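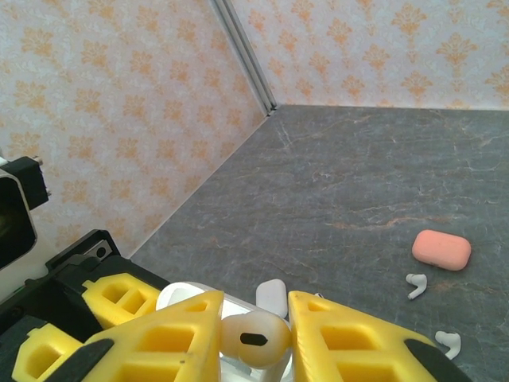 10/24/26

Improv night at the Akanda in Brudley. We had the early slot, which I usually dislike, but the room was almost full by the second scene. The first suggestion from the crowd was "dentist," so that took care of ten minutes.

My left knee is sore from playing the horse. I forgot two of the rules in the alphabet game and went straight from K to N. People laughed, so we kept it – the others skipped letters too after that.

The headliners were a sketch group from Gretolard. Good costumes, long blackouts. The pirate sketch needs an ending.

Had soup afterward and got the late bus home. We have 4 more shows before the December break and still no name for the new format. I want "Skollisero." The rest of the group wants anything else. Rehearsal on Tuesday – bring the hats.

Recent entries
The heckler with the sandwich
New warm-up games
Notes on a bad Thursday

Back to top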